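How to Set Up a Hanging Utensil Stand (and Whether You Should)

I have never been convinced by utensil stands. A drawer does the same job, takes up no counter and doesn't need polishing. Still, people keep giving them as presents, so if one has landed in your kitchen, you may as well load it properly.

Before you start

Decide where it will live. The box usually says "anywhere," and I don't believe it. Next to the stove it collects grease, and under a low cabinet you will knock the tools every time you reach for one. Measure the height with a ladle hanging on it, because the number on the label is for the bare stand.

Put the stand on a flat surface with all the hooks empty and give the top a gentle push. If the base rocks, check for a crumb or a bit of packing foam underneath. If it still rocks, send it back.

Loading the hooks

Lay your tools on the table first and look at the handles. Anything without a hole or loop goes back in the drawer. I know there are clip-on rings for this – I bought a pack of 5 and wouldn't do it again.

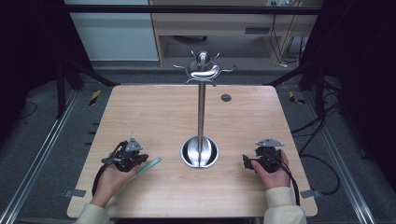
Six bare hooks, with a teal handle by the base. Check for the hanging hole first.

Start with the heaviest tool, then hang the next heaviest on the opposite side. Going around in order sounds tidier, but it puts all the weight on one side until you're nearly done. Hold the pole with one hand while you hang with the other.

Leave a hook free if your tools are wide. A spatula and a skimmer side by side will clatter, whatever the ads say about "whisper-quiet storage."

After a week

Take off whatever you haven't used. In my case that was the potato masher and the pasta fork. Wipe the base with a soft dry cloth – shiny metal shows every fingerprint, and the special sprays didn't do any better on mine.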